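Tardale hall to close for 12 weeks while floor is replaced

17/07/2023

12 shares | 2 comments

Tardale's village hall will shut at the end of this month so that the main floor can be taken up and relaid. The work is expected to last 12 weeks, with the hall opening again in October.

The floor has been patched several times and a section near the kitchen door has been roped off since spring, after boards there began to sink. A survey found damp in the joists along the north wall. The hall's managers had hoped to repair that side only, but were told the rest would need doing within a few years anyway.

Kakov, the building firm that fitted the hall's new windows, will carry out the work. The old boards will come up first, then the joists will be checked one by one and replaced where needed. New air bricks are going in on the north side to keep the space under the floor dry. The stage and the kitchen are not affected, but neither can be used while the work is going on as there will be no safe way to reach them.

A public appeal has raised £3,735 towards the cost. The rest is coming from the hall's repair fund and a grant from the Gidey Trust, which supports community buildings in the valley. Hire charges will stay the same until the end of the year.

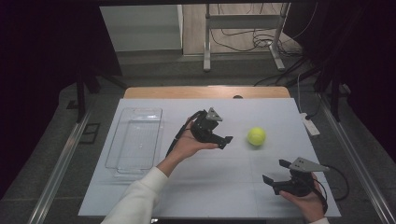
Where will the regular classes go while the hall is shut?

Most are moving to the old school on Gidey Lane, which has two rooms free on weekday evenings. The toddler group will meet in the chapel room at its usual time, and the lunch club is moving to the back room of the Dundumum cafe. Short mat bowls will stop for the summer and start again when the hall reopens.

The badminton club has not yet found a court. Neither of the rooms at the old school has a high enough ceiling, and the nearest sports centre is fully booked on club nights. Members have been offered a shared session at the centre on a later evening and will decide this week whether to take it.

People who have booked the hall for private parties during the closure have been contacted and offered either a new date or their deposit back. Anyone who has a booking and has not heard should get in touch with the bookings desk before the end of the month.

Chairs and tables will be kept in a locked container in the car park, which will take up the spaces beside the recycling bins. The bins themselves are staying where they are. Groups that keep equipment in the store cupboards are asked to clear them before the closure - anything left behind will be put in the container and will be hard to get at until the autumn.

The footpath beside the hall will stay open throughout, apart from two mornings when timber is being delivered. Notices will go up at both ends of the path beforehand.

Contact the newsroom | Copyright Tardale News 2023 | Back to top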